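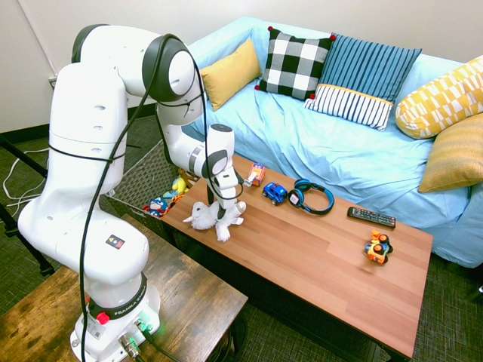 The coffee table on Wednesday, July 29, 2026, with the blue sofa behind it.

I have been trying to get the living room back to something like normal, and the coffee table is always the last thing I deal with. It's low, it's in the middle of the room, and everyone who walks past with something in their hands puts it down there.

The rule I set in the spring was that whatever is on the table at bedtime goes into the basket, and whatever is still in the basket on Sunday gets a decision. It worked for a few weeks. Then the basket filled up and I stopped looking in it.

So now I do it the slow way. I go along the table and put each thing where it lives. The plush toy goes back upstairs. It's the white fluffy one with the floppy legs, and we still don't agree in this house on whether it's a lamb or a unicorn. I say lamb. It can't sit up by itself, so it ends up lying flat wherever it is dropped. It gets washed on cold in a pillowcase and dried on the line, and the fluff has held up better than I expected.

The little blue car goes in the car tin. The orange and white box belongs with the play groceries, which have their own drawer in the kitchen so they can be "shopped" for while I cook. That drawer was the best change I made all year. It used to hold takeout menus and dead batteries.

The blue headphones are the hard one. They don't have a place. I tried a hook by the door, but they slid off, and the shelf under the TV is already full of chargers. I have a Tiltum hook in my cart that screws into the side of a bookcase. It costs 4 dollars, and shipping is more than that, so I am waiting until I need something else.

The table itself needs some attention too. I like the reddish-brown planks, but crumbs get down into the grain and a cloth just pushes them along. I use a dry paintbrush first, then a damp rag, then the Gitari wax twice a year. I did it last September and again in the winter, and it's due. One can has lasted me three rounds so far. The black frame only needs dusting.

The darker side table gets wiped and that's it. The top is distressed already, so one more mark makes no difference to me.

I timed the whole job this week and it took 17 minutes, not counting the wax. The first time I did the room this year it took 90, mostly because I kept stopping to sort the drawer.

Next up is the hall closet, which I have been putting off. The winter boots are still in there.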